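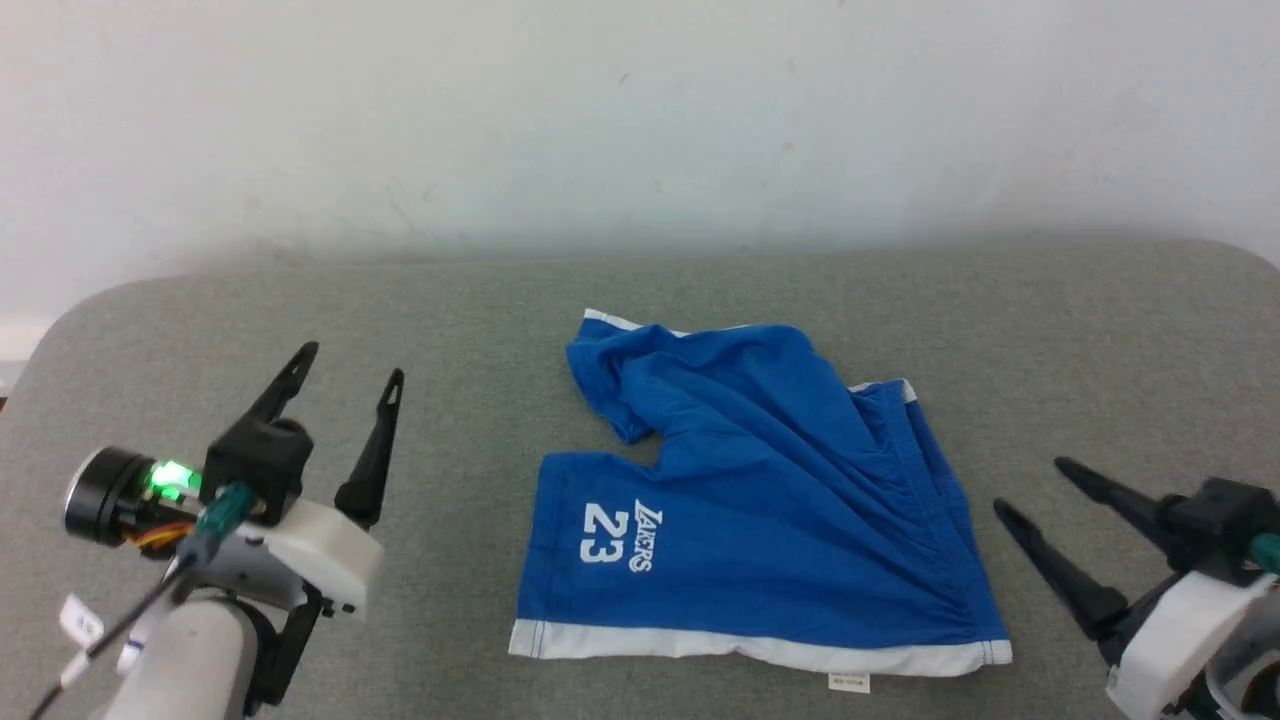 Erura two-arm cell with a pair of blue shorts on the gray table, both grippers open.

Erura Cloth Folding Kit, by Wusidine

The kit joins two arms, one table and our folding policy. The policy is trained on 258 demonstrations with 11 garments. It looks for the waistband first — after this it chooses two points to grasp.

In our test of 209 trials, shorts were folded correctly in 61 percent. Shirts are more difficult and we still work on them.

Training code is included. Please ask for the delivery time.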